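Getting a Tall Fridge Back Under Control
Posted 8 Mar 2021 in Kitchen

I love cleaning out a refrigerator. I know how that sounds! But there are very few jobs in the house where an hour of work pays you back every time you want a sandwich, and a tall two-door fridge is the best of the lot, with all those corners where a half lemon can hide until July.

Start with the outside. Most of us go straight for the shelves and leave the doors for last, when we're tired and the water is gray. Do them first. A soft cloth wrung out in warm water with a small squirt of dish soap will take care of a painted or metal door (wipe with the grain if it has one), then go over it with a dry cloth right away so you don't get streaks. Skip the scouring pads, please. I ruined the front of my old Havex in one afternoon and had to look at the scratches for 5 years.

The part that really gets grubby is the edge of the door, where fingers land. If you push the door shut by the side, or pull it open by the edge, you leave a little grease there each time, and it builds up right beside the seam between the two compartments. An old toothbrush is perfect for that seam. 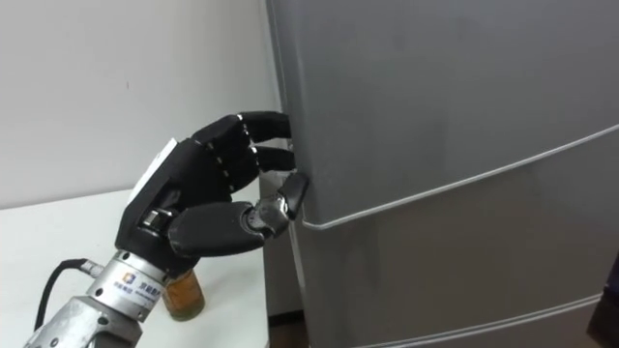 Upper door, left edge: the grabbing spot, just above the seam.

Now the gaskets. Pull the rubber back gently with one finger and run a damp cloth into the fold. You will find crumbs, and you will wonder how they got there. Once it's clean, try the paper test: shut a strip of paper in the door and tug. If it slides out with no drag at all, that section isn't sealing well. Try it top, middle and bottom, on both doors.

Before you empty anything, clear a table close by. A light-colored one is wonderful for this, as you can spot drips and sticky rings the second they happen. Put a folded towel down for the glass jars so they don't skate around. Then work one shelf at a time, starting at the top, and put each shelf back together before you touch the next. Two shelves' worth of food all over the kitchen is how people give up.

Small jars deserve their own little system, and this is my favorite bit! Syrups, honey mustard, broth, cold tea, whatever you've got: a lot of amber-brown things look the same once the label comes off. A strip of masking tape on the lid with the name and the day you opened it saves so much sniffing. I keep mine in a shallow Biletti tray that slides out like a drawer, so the ones at the back get their turn too.

For smells, an open dish of baking soda on the middle shelf still does it for me. Wipe spills inside with 2 tablespoons of baking soda in a quart of warm water, and don't run hot water over a cold glass shelf. Let it come to room temperature first or it can crack.

Last thing, check that the doors close freely and no bottle is poking out past its rack. Then go make yourself that sandwich.

Sigita Lukoševičius

Next up: the freezer drawer, and what to do with a bag of peas that has become one pea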